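Work Surface and Loose Parts Checklist, Bench 11
Tovmont workshop, shape block table. Completed by Knut Brandes, September. 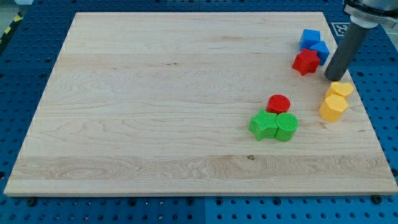 Bench 11, maple board with blocks set out on the right half.

Scope: the board, the perforated table under it, the plastic shape blocks, storage and the floor within reach of the bench. Electrical items are on the Tirneditz sheet and are not repeated in this one.

Marks used: OK, no action. WATCH, look at it again at the next inspection. FIX, repair or replace before the date on the work order. N/A, does not apply to this bench.

Section 1. Table

1.1 Table stands level and does not rock when leaned on at any corner. OK
Comment: Checked with the long level, both directions. The left rear foot was adjusted after the last inspection and has held.

1.2 Perforated top free of burrs and raised edges. OK
Comment: Went over the surface with a cotton cloth. No snags. Pay attention to the holes along the front, where hands rest.

1.3 Holes clear of screws, chips and sweepings. WATCH
Comment: Found 2 short screws underneath on the shelf, which means they came through from the top. Removed. Please use a parts tray.

1.4 Blue coating intact. OK
Comment: Normal rubbing near the front edge. No flaking.

1.5 Fasteners on legs and cross braces tight. OK

Section 2. Wooden board

2.1 Board sits flat on the table, no gap under the corners. OK
Comment: Pressed down on each corner in turn. No movement and no click. If it starts to click, the board has cupped and should be turned over for a week before anyone decides to replace it.

2.2 Board cannot slide when pushed with one hand. FIX
Comment: It slides. The old rubber pads have gone hard. Work order 778 covers new pads. Until they are in, do not lean on the near edge with your full weight.

2.3 Seams between strips closed. OK
Comment: The seams are faint and run left to right. I ran a thumbnail along each one and it did not catch. Maple moves with the heating, so this line needs a proper look again in winter.

2.4 Knots sound, nothing lifting. OK
Comment: There are a few small dark knots. They are part of the wood and do not need filler. The last sheet listed one as a burn mark, and I have struck that out.

2.5 Surface free of splinters. OK
Comment: The swirly grain in the part nearest the front can lift if it is wiped with too much water. Damp cloth only, then a dry one.

2.6 Edges and corners eased. WATCH
Comment: The near edge is still crisp enough to leave a line on a forearm. Light pass with fine paper when the pads are changed. The end face is a little darker than the top and does not need sanding back to match.

2.7 Finish in good condition. OK
Comment: Still a light cream to honey color. Use the same oil as before. Do not use the Sauerland floor product that was left on the shelf; it is meant for floors and goes on too thick.

Section 3. Shape blocks

3.1 Set complete against the card in the lid. OK
Comment: Eight blocks on the board, eight on the card.

3.2 No cracks or split layers. OK
Comment: The tops have a fine crosshatched texture. That is how they were made and it should not be reported as wear. A crack usually starts at a bottom edge, so turn each block over.

3.3 Points and corners not sharp. WATCH
Comment: The red star has five points and they take most of the knocks. One point had a whisker of plastic on it, which I trimmed with a blade. The blue triangular prism was checked the same way and was fine.

3.4 Flat faces flat. OK
Comment: The blue cube was tested on glass, all faces. No rocking.

3.5 Colors still easy to tell apart under the bench light. OK
Comment: The red and the blue are both strong. Replace a block when its color has faded enough that two people disagree about it.

3.6 Blocks kept clear of the board edge. WATCH
Comment: The two blue ones were close to the far right edge of the board. A block that goes over the side there can roll to the floor. Set out further in, please.

3.7 Blocks clean. OK
Comment: Dust settles into the texture. Use a soft brush, then lukewarm water with a drop of dish soap. Keep them out of the dishwasher and off the radiator, as the plastic warps.

Section 4. Storage

4.1 Storage box has a lid and the lid closes. FIX
Comment: One latch is broken. A new box has been ordered from Fandum, part 273. The old one may be used with a strap for now.

4.2 Box labeled with the bench number. OK

4.3 Box stored below shoulder height. OK
Comment: Moved down one shelf.

4.4 Cleaning supplies kept apart from the blocks. FIX
Comment: See 2.7. The floor product was standing next to the block box with a loose cap. I have tightened the cap and put it on the bottom shelf, but it belongs in the locked cabinet.

Section 5. Floor and access

5.1 Floor dry and free of small parts. OK
Comment: Swept before the check. Look under the table as well as beside it. Anything small enough to pass through the top ends up there.

5.2 Clear walking space on all open sides. OK

5.3 Mat flat, edges not curling. WATCH
Comment: The corner by the aisle has begun to lift. Tape will do for the present. If it lifts again, get a new mat.

5.4 Stools in good condition. N/A
Comment: Standing work only at this bench.

5.5 Lighting even across the board. OK
Comment: Checked with the overhead light only and again with the blinds open. No strong glare off the wood either time.

Open items

2.2 New rubber pads under the board. Work order 778. Responsible: workshop.
4.1 Replacement storage box. Ordered. Responsible: stores.
4.4 Floor product to locked cabinet. Responsible: whoever has the cabinet key on the early shift.

Items marked WATCH: 1.3, 2.6, 3.3, 3.6, 5.3.

General comment: The bench may stay in use with the open items above. The board is in better shape than I expected from the last sheet, and I see no need to order a new one. Whoever fits the pads should lift the board with a second person, one at each end, and wipe the table top before setting it back down. Grit caught between the wood and the metal will mark both.

Checked by: K. Brandes
Copy to: stores, workshop binder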